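**FOR RELEASE IN AUGUST**

# Zuvunar Workshop Opens Up Its Two-Arm Computer Bench

*Plans, printed parts and build notes for the Dronholm bench are free to copy*

BANDOW – Zuvunar, the shared workshop at 3031 Arumugam Road, is releasing the full build notes for Dronholm, a workbench where two robot arms practice the small jobs that come up inside a desktop computer. The release covers the table, the arm mounts, the wrist cameras, the printed trays and the software that ties them together.

Dronholm was put together by members on evenings and weekends. The log shows 306 hours of bench time between the first cut of aluminum and the first session in which both arms moved under one program. The cost of the table, mounts, cameras, wiring and power supplies came to $2,644. That figure leaves out the arms, which were bought used by two members and stay on loan to the workshop.

The bench is built for full-size towers. A case is laid on its side with the panel off, and the arms come down from overhead so the front of the table stays clear for a person to work. Slotted aluminum was picked for the top so that stops, clamps and trays can go wherever a job needs them. An earlier top made from a kitchen door flexed when anyone leaned on it, and the arms lost their place.

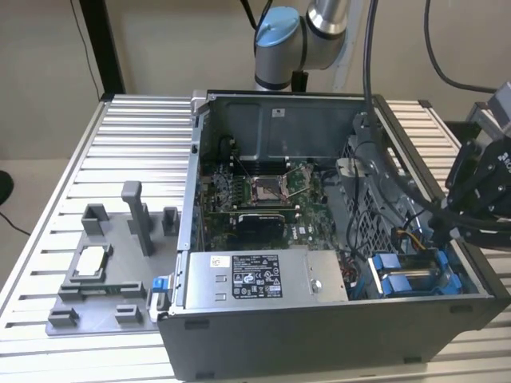
The first job on the list was cables. Data and power plugs for drives are cheap, common and awkward, and they ask for two things at once: one hand to steady and one to pull or push. The team wrote routines for finding a plug, closing on the body of it and keeping the cable out of the way of the other arm. Memory and expansion cards come later in the plan. Processors are not on the list at all for this year, as the pins in an open socket bend too easily.

"We started with one arm and thought that would be plenty," said Anežka Mikuš, who led the build. "Then we spent most of a month watching it drag the whole case across the table. You can clamp the case, and we do, but a cable isn't clamped. It goes wherever it likes. The second arm was the fix for that."

Each job has its own printed tray. The trays are gray, flat on the bottom and topped with blocks and posts that hold parts in a known position beside the computer. The largest one so far used 757 grams of filament and took two tries, the first having lifted at one corner during the print. Files for all of the trays are in the release, with the settings that worked on the workshop's own printer. People with a smaller print bed can use the split version, which bolts together from below.

The notes go into some detail on things that cost the team time:

- Arm cables need a lot of slack and somewhere to hang. The team moved the tie points four times. The final positions are marked on the drawings.
- The table must be squared to the arm mounts before anything is calibrated. Do it again after moving the table, even by a little.
- Sheet-metal cases reflect the ceiling lights into the wrist cameras. Turning off the row directly over the bench helped more than any change to the software.
- Fingertips wear. Print spares.
- Keep the stop button on the side where people stand, and test it at the start of each session.

The towers come from the workshop's donation shelf and are old office models. Working on the same few cases made it possible to compare one week with the next, and a scratched panel or a broken clip was no great loss. Drives are wiped or replaced before a case goes on the bench.
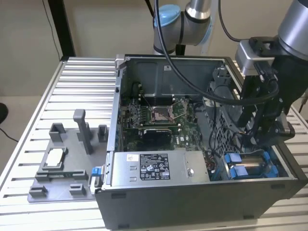
Boris Vaněk would like to see the bench do less and do it sooner. Writing in the members' newsletter, he argued that a single arm with a good clamp could already pull drives from the donation shelf, and that the second arm doubles the work of setting up each session. "I'd take one dull job finished every night over six clever ones still in testing," he wrote. He also asked for the one-arm version to be kept up to date in the release, and the team has agreed. It is in its own folder, with its own parts list.

Mikuš said the two versions share the same table, mounts and trays, so a group that starts with one arm can add the other without taking anything apart.

"If you've got the room for one, build for two," she said. "Put the holes in. Holes are free."

The grippers were the last part to settle. The design in the release uses flat plates and pivoting links held with hex-socket bolts, so a bent link can be swapped with one size of key. The fingers are narrow enough to reach between a drive cage and the plugs beside it. They are slow. The default closing speed is set low on purpose, and the notes ask builders to leave it there until they have run the full set of practice moves on a case they do not mind losing.

A small camera rides at the wrist, near the gripper. Its view is tilted and the plates take up much of the picture, but it sees the fingertips and what they are closing on, and a fixed camera over the table can't do that once the arm is in the way. The software uses the fixed view to get close and the wrist view for the last stretch.

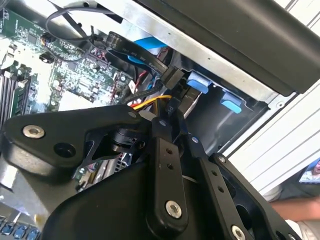 Power is always disconnected and the wall cord removed before a case goes on the table. A person stays at the bench whenever the arms are on, and the arms are switched off before anyone works inside the case by hand. Those two rules are written on the first page of the notes and also on the wall.

Results so far are mixed, and the release includes the logs in full. Power plugs with a loose fit give little trouble. Data plugs with a metal latch are harder, as the latch has to be pressed while the plug is pulled, and the gripper often slides off the edge. Cables that cross each other confuse the program, and it will sometimes follow the wrong one back to the board. When that happens it stops and waits for a person to point it at the right plug on the screen.

The team is now working on a fingertip with a small step in it for the latch. Two shapes have been printed. Neither is in the release yet.

## Open bench evenings

Zuvunar will hold open bench evenings through the fall, starting at 6:30 p.m. Visitors can watch a session, handle spare grippers and trays, and try moving one arm at low speed with a member at the stop button. There is no charge. Children are welcome with an adult. Space near the table is tight, so groups should call ahead.

Schools and other workshops that want to copy the bench can ask for a printed set of the drawings. The workshop can't supply arms or ready-made kits.

## About Zuvunar

Zuvunar is a member-run workshop in Bandow with wood, metal, electronics and 3D printing areas. Members pay a monthly fee and have access day and night. Donated computers that can be repaired are given to households in the town, and the rest are used for parts and practice.

**Press contact:** Anežka Mikuš, Zuvunar, 3031 Arumugam Road, Bandow. Drawings and photos are available on request.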